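Lleva 36 años barnizando muebles ajenos y todavía, cuando entra en una casa, lo primero que hace es pasar la mano por la mesa. Nos recibe en Sellar, el taller que abrió con su hermana en un bajo estrecho y muy luminoso, y antes de que saquemos la libreta ya nos ha servido café y nos ha preguntado por el viaje, por el tiempo y por la mesa de nuestra abuela.

«La gente viene con miedo», cuenta. «Traen una cómoda heredada, la dejan ahí en la puerta y me piden perdón por los arañazos, como si fueran suyos. Y yo les digo que se sienten, que hablemos un rato, porque para saber qué acabado le va a una madera necesito saber cómo vive esa familia, si hay niños, si desayunan encima, si son de poner mantel o no.»

Aprendió el oficio en Netberg, una fábrica de sillas donde entró para un verano y se quedó hasta que cerró. Allí se lijaban unas 100 piezas por jornada, y lo recuerda con cariño, aunque reconoce que la prisa le quitó las ganas de volver a trabajar en cadena. «En el taller, si un mes salen 3 muebles bien hechos, yo duermo tan tranquila. Mi hermana, que lleva las cuentas, duerme algo menos», y se ríe con ganas.

Le preguntamos por los brillos, que vuelven a pedirse después de tantos años de mates, y se le va media tarde en la respuesta.

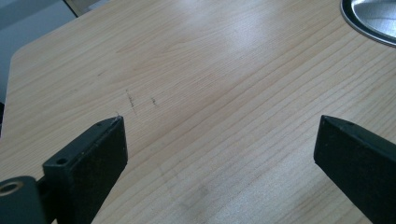 «A mí me gusta el punto intermedio, el que deja ver la veta y te devuelve un poquito de luz de la ventana. El brillo de espejo es precioso el primer día, pero luego hay que vivir con él, y cada vaso deja su recuerdo. ¡Y las maderas claras son tan agradecidas! Yo las defiendo siempre, también en casas pequeñas.»

En diciembre quiere dar un curso de acabados para principiantes, de fin de semana, a 50 euros con el material incluido. Ya tiene apuntada a una vecina que jura no haber cogido una brocha en su vida. «Esas son las mejores alumnas», dice, y se levanta a poner otra cafetera.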